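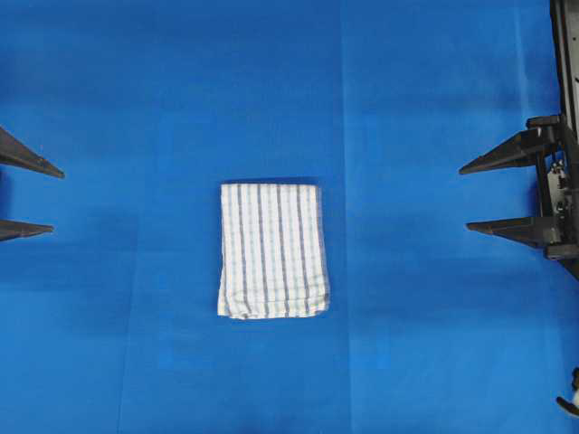 Haloso folding cell - questions from users
The Haloso cell at Sukport has two arms, and most of the questions we receive are about the fingers and the table cover. Please read this page before you write to the workshop. For the daily check we use one folded towel, the white one with dark gray stripes, placed on the blue cover between the two open grippers. The stripes help you to see if the towel was turned during a test.

How often must I clean the fingers?
After every 270 folds, or at the end of the shift if you did fewer. Use a dry cloth. Lint collects near the tip and the grip becomes weak, first on thin fabric.

Can I use alcohol on the fingers?
Only on the inside faces, and only a little. Keep it away from the mounting blocks.

The two grippers do not close at the same height. What should I do?
Stop the cell and open both grippers fully. Loosen the screws of the lower one, move it by hand until it matches, and tighten again. Then run the Riis alignment program, it takes about 5 minutes. Do not correct the height in the software first - this only hides the problem.

Does it matter if the cover has a seam?
A flat seam is no problem. A raised seam is, as a fingertip can catch it. Small creases can stay, but please pull out the big ones before you start.

When do I change the cover?
When you see a hole or a shiny track from the fingertips. At Jullport they changed theirs in February and kept the old one for training.

The arm stops with error 26. Is it broken?
Usually not. Error 26 means that the gripper did not reach its open position. Check for thread around the guide, remove it, and wait 30 seconds before the restart. If the error comes back on the same arm, leave the cell off and call us.

Where do I get new fingers?
From the Sukport store. Order them in pairs and write on the form if they are for the left or the right arm.

Last changed: July 12, 2019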